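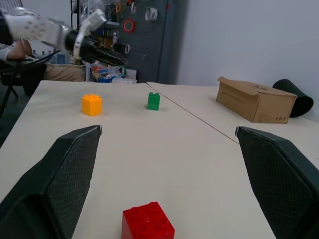 Plilach makes small computer boards for people who like to build their own things. We started out with a single board, the Ovitz, which Kamil Sokol drew up at his kitchen table because he was tired of buying a whole desktop machine every time he wanted to run one little program day and night. When visitors ask him how our boards fit together, he usually reaches for the kind of toy bricks you probably had as a child, the chunky ones with studs on top, a big red one and a couple of smaller ones, maybe an orange-yellow one if it's handy. The main board is the big brick, he'll tell you, and everything else is a smaller brick that you add when you need it and pull off again when you don't. It's a simple way of putting it, but it has stuck with us, and we still plan new products that way.

Our boards

The Ovitz is still our smallest and our best loved. It runs quietly without a fan, and people use it for weather stations, music players, garage door openers and one very elaborate chicken coop that we get updates on every spring (keep them coming, please!). The Ortner came next, for customers who wanted more memory and a second network port, and it takes all of the same add-on boards, so nothing you bought for your Ovitz goes to waste. The Collard is the newest of the family. It was made with classrooms in mind, with larger connectors that are easier on young fingers, labels printed on both sides, and a power switch, which you would be surprised how many teachers asked us for.

There are 42 add-on boards at the moment, from plain little relays to a color display that took us far longer to finish than we like to admit. All of them are tested here before they go out the door.

Who we are

We are 12 people, and we have stayed about that size on purpose. Six of us work on the design side and the rest look after testing, packing, the shop and the help desk, although on a busy afternoon in August, when the schools are stocking up, you'll find pretty much everybody at the packing bench with a tape gun. Kamil still answers a good share of the support mail himself, mostly early in the morning before the phones start, and he does tend to write long replies. If you asked a short question and got four paragraphs and a wiring diagram back, now you know who it was.

Some 3490 customers are signed up on our forum, and a lot of what we know about our own boards we learned there. The spare mounting holes on the Ortner were a forum idea. So was the rounded corner on the Collard, after a long and very good-natured argument.

Repairs and old boards

We keep parts for every board we have ever sold, including the first run of the Ovitz with the blue sockets. If yours has stopped working, write to us before you throw it out. Quite often it's a worn power connector, and we can swap that for the price of the postage. Circuit drawings for all three boards are free to download from the support page, and you're welcome to use them in class.

Come and say hello

Our shop counter is open from 10 in the morning until 4 in the afternoon, and there's coffee. Bring your project along if it fits through the door, we love to see them. For school orders, please use the form on the contact page and tell us how many students you have, and we'll put the kits together for you.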